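Posted by Hanne Egilsson, 1/2/19

We use cookies to remember your settings on this site. By carrying on reading you accept this.

I finally got round to testing the network at home properly, after putting it off since August. The complaint was always the same. Copying photos from the laptop to the storage box in the cupboard took ages upstairs and was fine downstairs, and I had been blaming the laptop.

The storage box is a two-bay Pelari with a single gigabit port. It sits on a shelf next to the router. Upstairs there is a Wirna wireless access point, fed by a cable that the previous owner ran under the landing floor. I had never tested that cable. It came with the house, both ends had plugs on, and a light came on when I plugged something in, so I took it as working.

For the test I made two folders. One held a single large video file and the other held 619 photos straight off the camera. I copied each one to the Pelari and back again, and did the whole lot 5 times from each spot. Anything else that might use the network was switched off, apart from the phone, which I put in aeroplane mode. The laptop was on mains power throughout, as it slows its wireless down on battery and I have been caught by that before.

Downstairs, plugged straight into the router, the large file moved at close to what a gigabit port can do. The photos were slower, which is normal. Lots of small files always take longer because each one has to be opened and closed at the other end. Nothing to worry about there.

Downstairs on wireless, sitting on the sofa, I got a bit under half of the wired speed with the large file. It varied from one run to the next but never by much.

Upstairs on wireless it fell to under 100 megabits and stayed there. What made me suspicious was how steady it was. Wireless normally wanders up and down, and this was a flat line on the graph. So I unplugged the access point and put the laptop on the end of the landing cable. Same speed, same flat line.

I should have looked at the link speed first. It was there in the network settings all along, saying 100 where it should have said 1000. A gigabit link needs all 8 wires in the cable. The older standard only uses four, so if one of the other four has a bad contact, both ends will often agree to drop down to the slower speed and carry on. Everything works and the light still comes on.

Latifa Tahiri lent me her cable tester, a small Hamdy one with a row of lights on each half. You put one half on each end of the cable and watch the lights go along in order. Mine skipped number seven every time. I cut the plug off the upstairs end, put a new one on and tested again. Still no seven. I then did the downstairs end, and that fixed it. When I looked at the old downstairs plug with a magnifying glass the brown and white wire stopped a good couple of millimetres short of the pin.

It took me three tries to make a decent plug, by the way. The trick is to trim all the wires level after you have flattened them out and not before. I knew this and still did it the wrong way round twice.

With the cable sorted, the laptop upstairs on the end of it matched the figure from downstairs, near enough. The access point went back on and wireless upstairs is now a little quicker than wireless on the sofa. I put that down to the Wirna being a newer model than the wireless part of my router, but I have not tested it on its own so I can't be sure.

Two things I tried that made no difference:

Changing the wireless channel. I live at the end of a lane and there are only two other networks in range, both weak.

Turning on jumbo frames on the Pelari. The large file came out the same to within the spread of the runs. The photos were very slightly worse. I turned it off again, partly as the router's manual doesn't say whether it supports them.

One leftover problem. The Pelari goes to sleep after a while and takes roughly ten seconds to wake up, so the first copy of the day always looks slow. I left the first run out of every set for that reason and did an extra one at the end to make up the number. If you are comparing your own figures with someone else's, ask them whether they did the same. Crescencio Cervantes emailed last year with results for the same box that were far worse than mine, and I now think this was why.

Next job is the switch in the study, an old Akomton that runs warm. I want to measure what it draws from the wall before deciding whether to replace it. I also want to label the cables behind it, which I say every year.
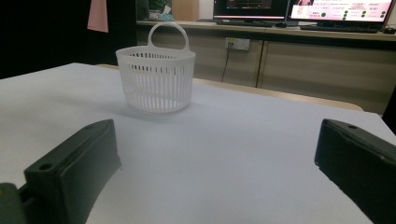
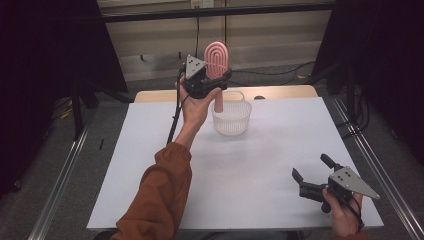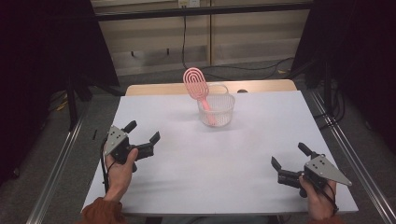
A small basket with an arched handle, in all three.

Last updated 1 month ago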